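11/21/23

Crockery sort, second evening. The cupboard left of the sink is finished. Everything came out, got wiped down, and was divided into daily use, spare, and boxes for Catherine. Shelf liner cut to 601 mm, two pieces, slight overlap at the back. The lower shelf still sags under load. I moved the heavy bowls to the base unit and will fit a center support in January.

Used the gray tray for carrying. It has a raised lip, so things stay put on the stairs, but it takes only one large plate flat and I don't like stacking on it. Plain blue plates are staying. The patterned ones from Jurkulmont go to Sanne, who asked for them in the summer and has not withdrawn the request.

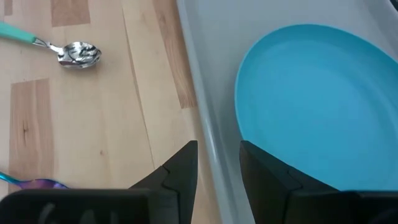 Flatware next. The green-handled spoons are to be kept together in the front compartment, steel ones behind. The drawer insert is 70 mm deep and fouls the frame on closing. Planed a little off the rear edge, tried again, and it now clears. Left runner needs grease.

Two plates have hairline cracks on the foot ring. Tapped both: dull sound. Discarded. One more has a glaze chip at the rim, which I will use under the fern.

Liesbeth called at supper about the loan of the folding table. Told her yes, she can collect it any evening. She thinks the spare set should be boxed with paper between every plate. Agreed in principle. I have enough newspaper for half of them.

Remaining: glasses, baking tins, the shelf over the stove. Buy felt pads and a tube of grease.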